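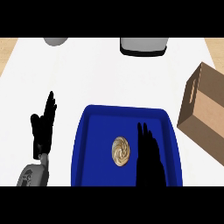
Zoltán Gulyás told me over and over that a bake sale lives or dies by its price tags, and I should say right away that he was right and I was wrong. My project was supposed to be on recipes. I wanted to find out which cookies people at school like best, and by the second week of May I was mostly writing down what people said about money.

We sold on Fridays outside the gym. The first Friday everything was a dollar and we took in $90, which felt great until I added up the butter. The next week I put the swirl cookies at $1.50 and left the rest alone, and we made $153 — with fewer swirls left over than before! I still don't totally get that. My guess is the higher price made them look fancier, but it was also raining and the whole track team was stuck inside, so who knows.

For the survey part I used Clerkero (free version, kind of clunky, it kept logging me out). Most people said they pick by looks first and smell second. Hardly anyone mentioned price, even though I watched them stand there reading the tags.

Over the whole project we brought in $490 before ingredients. If I did it again I'd change one price at a time and write down the weather every day. I'd also bake the swirls the night before, because slicing cold dough at 5 a.m. is awful.

My receipts and the survey answers are in the folder I turned in.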